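Ticket 1403: Task board creeps on dark tabletop, raised plate sits high

Status: Closed, one item carried over
Queue: Furniture and fixtures, Kerndale
Opened by: Nighat Jafri
Assigned to: Chantelle Khumalo
Item: Galang task board, white, asset 601
Location: Table bay, Kerndale. Spare board held at Itville.

Problem as reported (N. Jafri)

Board 601 does not hold its position on the table. It is set square to the far edge of the tabletop at the start of a session and is out of square by the end. The drift is always clockwise when viewed from the near side. Total movement over one morning was 2 mm at the far left corner, more at the near right, where I did not measure it.

Second problem, possibly related: the square plate at the upper right stands higher than the drawing allows. I can feel a lip along one side with a fingernail.

Table was leveled in February. Board has not been dropped as far as I know. 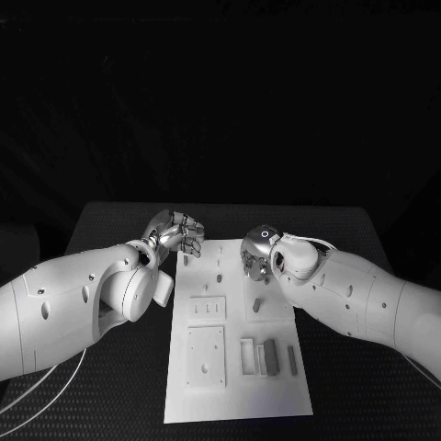 Board 601 flat on the tabletop. The raised square plate is at upper right.

Reply (C. Khumalo)

Please confirm three things before I order anything.
1. Which feet are on the underside. Utine shipped these boards with either hard plastic feet or soft pads, and the two sets have the same footprint.
2. Whether the table surface has been wiped down with anything other than water.
3. Whether the board rocks when you press opposite corners.

Update (N. Jafri)

1. Hard plastic feet, four of them. One is glazed on its contact face, the others are matte.
2. Yes. Surface cleaner, the spray from the supply cupboard. I can't tell from the log how often.
3. Slight rock on the near left to far right diagonal. A sheet of copy paper slides under the near left foot. Two sheets do not.

Log, 9:40 a.m. (C. Khumalo)

Wiped the tabletop with water, then dried it with a lint-free cloth. Wiped all four feet. Set the board back and lined it up by counting dots from the far edge of the table, same count at both far corners. The dots work well as a reference and I would sooner use them than tape, which leaves residue and lifts.

Pushed sideways on the near edge with a luggage scale. Board moved at 339 g. With the spare from Itville in the same position, the scale ran past its usable range before anything shifted. The spare has the soft pads.

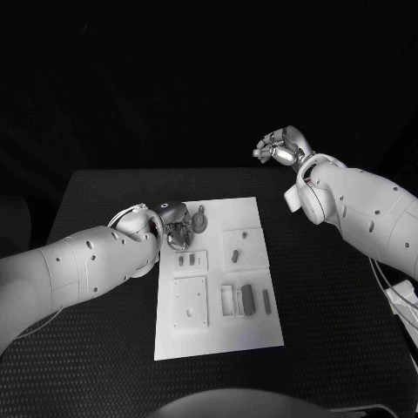 Dotted table surface, board near the center. Far edge of the table used for squaring.

Log, 10:55 a.m. (C. Khumalo)

Swapped feet. The hard feet come out with a flat screwdriver — pry from the inner side, the outer side chips. Soft pads pressed in by hand. One would not seat until I cleaned old adhesive out of the recess.

Repeated the push test. No movement at any force I was willing to apply to it. Rock on the diagonal is gone, and the paper no longer goes under the near left corner.

Left the board in place over lunch and checked the dot count at both far corners afterward. Unchanged.

Raised plate

Removed the plate and found a second shim under it. The drawing calls for one. The extra shim was folded along one side, and the lip Nighat reported runs along that same side. Took it out, refitted the plate, tightened the screws in a cross pattern. Lip no longer detectable by fingernail.

The plate is meant to stand above the board face. Please don't log the step itself as a fault, only an uneven one.

Comment (N. Jafri)

Ran a full afternoon on it. Board still square to the far edge at close. Plate feels even on all sides. One remark: the board seems to sit a little higher than before. Is that expected?

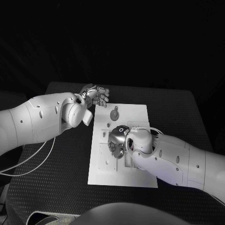 White task board on the dark tabletop, bay at Kerndale.

Reply (C. Khumalo)

Expected. The soft pads are thicker than the hard feet when new and settle under load. If you have a written height for the board face, take it again next week and use that figure. Do not shim the table to compensate.

Resolution

Cause of drift: hard feet on a surface carrying cleaner residue, with one foot not making full contact. Fixed by cleaning and by fitting soft pads.
Cause of high plate: surplus folded shim. Removed.

Care notes, added to the bay sheet
- Water only on the tabletop. Dry before the board goes back.
- Lift the board to move it. Dragging rolls the pads out of their recesses.
- Square it by dot count at both far corners and write the count on the sheet.

Carried over

The Itville spare is now short one set of pads, as its set went onto 601. Replacement set requested from Utine, no ship date yet. Until it arrives the spare stays on the shelf with a tag on it — C.K.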